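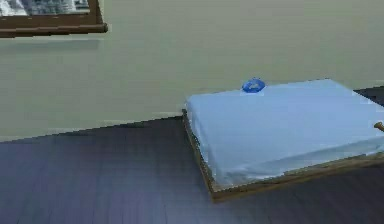
Robotics Notes | Opinion

We use cookies to remember your settings. Accept / Manage

Stop comparing controllers on success rate alone

Over July I ran two arm controllers, Koseck and Bostix, through the same simulated bedroom task set. Each got 864 episodes with the same seeds, the same gripper model and the same camera mounts. Koseck completed 548. Bostix completed 834. Posted as a table, that would settle the matter, and I think the table would mislead most of the people reading it.

Of the Koseck failures, 87 were timeouts with the gripper already closed on the target. The controller slows down near soft surfaces, and our time limit was tuned two years ago on a faster arm. Bostix has no such slowdown. It drives into the bedding at full approach speed, and the simulator, which models the mattress as a rigid body with a cloth texture, lets it. On hardware I would expect a wrist fault. The score rewards a behavior that only the contact model permits.

The second problem is camera placement. A bedroom looks like an easy test: large furniture, plain walls, even light. It is poor in features where the arm needs them. A wide stretch of dark floor gives a visual controller very little to hold on to, and a view that catches just a corner of a bed gives it less. 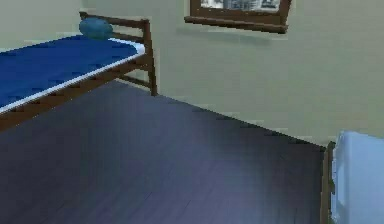
Changing the head camera tilt by a few degrees moved both scores more than any gain we adjusted. Yi-chun Man reran a subset with the Guthrie camera model in place of our default and the gap between the controllers narrowed. Neither controller had been touched. If a mount angle can do that, the mount angle belongs in the results, next to the score.

Cheuk-hei Cheng disagrees with me on this. His position is that fixed conditions are fair conditions, and that a controller which cannot cope with a given view has failed – full stop. I accept that for acceptance testing. For choosing what to develop further, I want failure types, contact forces and time to grasp, reported per camera pose. A single percentage can go in the last column.

We are keeping Koseck on the bench arm for now, with a longer time limit and the Harkitz parallel gripper. Bostix goes back in once the mattress has a proper soft-body model.

Related
Time limits in manipulation benchmarks
Parallel grippers and thin fabric
Logging contact forces without slowing the simulator

Contact | Copyright Robotics Notes | Back to top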